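Maison Zummont
1/9 Le réaménagement de la grande halle de Grekville est entré dans sa dernière phase au mois d'août. Nous présentons dans ce fil les principes retenus pour le volume, la lumière et la circulation.

2/9 La halle était jusqu'ici partagée entre le stockage et l'accueil du public. Le programme confié à l'atelier Grismont prévoit 600 m² au rez-de-chaussée, auxquels s'ajoute la mezzanine. Aucune extension n'a été demandée.

3/9 Le parti est celui du blanc, appliqué à la couverture, aux poutres et aux poteaux. Veronika Eder, architecte du projet, a souhaité que la structure reste lisible depuis l'entrée et que rien ne vienne doubler le plafond.

4/9 Les baies cintrées ont été conservées. Leur dessin a guidé l'implantation des postes de travail, regroupés d'un côté afin de laisser la halle ouverte de l'autre.

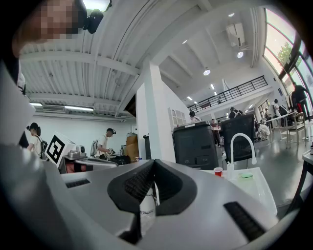
La halle de Grekville : plafond nervuré blanc, baie cintrée et garde-corps noir de la mezzanine.

5/9 L'éclairage associe des luminaires fluorescents côté travail et des suspensions rondes dans la partie haute de la halle. Le niveau de consigne est fixé à 300 lux en circulation. Les commandes sont séparées, de sorte que chaque zone puisse être éteinte indépendamment.

6/9 Le garde-corps de la mezzanine est en métal noir. Plusieurs teintes ont été examinées sur échantillon – gris clair, blanc cassé, noir – avant que la dernière ne soit arrêtée. Mirsad Obradović, responsable des travaux, en a validé la pose avec l'entreprise Hartono.

7/9 Le rafraîchissement est assuré par des appareils muraux placés en hauteur. L'entretien des filtres aura lieu tôt le matin, avant l'arrivée des équipes. Les occupants sont priés de ne pas modifier les réglages et d'adresser leurs observations au service du bâtiment.

8/9 L'accès à la mezzanine est limité à 40 personnes simultanément. Le mobilier ne doit en aucun cas être adossé au garde-corps, y compris lors des réunions de courte durée. Les passages au pied des poteaux restent libres en permanence.

9/9 Les plans du rez-de-chaussée et de la mezzanine sont consultables à l'accueil, de 9 h à midi. Les demandes de réservation de la halle seront instruites par ordre de réception – le formulaire est disponible au même guichet.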